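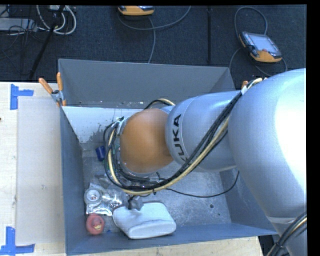 What happens to a parts bin when its floor gets scratched and scuffed?

It stays in use until the metal is bent or a wall no longer stands straight, and then it goes in for repair.

That is the rule Domitz will follow from September at its parts warehouse in Plosorell, where the company has started a program to inspect and repair the deep rectangular bins it uses to store and move loose metal parts. Until now, a bin that looked worn was usually pulled from the floor and sold for scrap. The company says many of those bins had years of use left in them.

The warehouse has 2000 bins in service. They hold castings, brackets and other small parts that arrive from suppliers and wait there before going out to customers. The parts are tipped in from above, and over time they leave marks on the bottom and on any sloped surface they slide down.

Under the new rules, scratches, speckles and smudges are treated as normal wear and will not take a bin out of service. A bin will be set aside if it has a split seam, a sharp edge, a hole, or a floor that has sagged far enough to rock when the bin is set down. Bins with oil or grit in the bottom will be washed and sent back the same day.

The repair work will be done by Honkanen, a metal shop on the north side of town that already builds racks and carts for several local firms. The shop will collect bins every Tuesday, up to 40 at a time, and return them the following week. Repairs will mostly mean straightening walls, welding seams and grinding down rough spots. Paint will be touched up only where bare metal has started to rust.

Domitz tried the plan on a small group of bins last winter. Only 11 from that group were found to be beyond repair, most of them with walls that had been struck by forklifts. The rest went back on the floor. Two came back a second time with cracks next to the old welds, and the shop now adds a strip of metal along that type of seam.

Workers in the sorting area asked for one change, and the company has agreed to it. Bins with tall walls will no longer be filled to the rim. A line will be painted inside each one, 5 inches below the top, and parts must stay under it. Workers had reported that full bins dropped pieces on the floor when they were moved, and that the bottom layer was packed so tightly it was hard to clear out.

Each bin will also get a stamped number on the outside of one of its long walls. Paper labels were used before, but they tore or fell off, and the warehouse had no good record of how old any bin was. The number will be entered in a log whenever a bin is washed, repaired or scrapped.

Deliveries should not be affected. Spare bins will be brought in from the company's second building on Handis Road while the first loads are out at the shop. Those spares are a little shallower than the regular ones, so heavier parts will be split between two bins where needed. Drivers picking up orders at the Plosorell dock may be asked to wait a few extra minutes during the first weeks.

Customers who have Domitz bins on their own property are asked to return them empty. A bin that comes back with scrap, wood or packing material in it will be charged a cleaning fee on the next invoice. Customers do not need to wash the bins or sort them by condition, and there is no charge for ordinary scratches on the inside.

Returns are accepted at the side gate on weekdays from 7 a.m. to 3 p.m. Larger loads should be arranged with the dock office the day before.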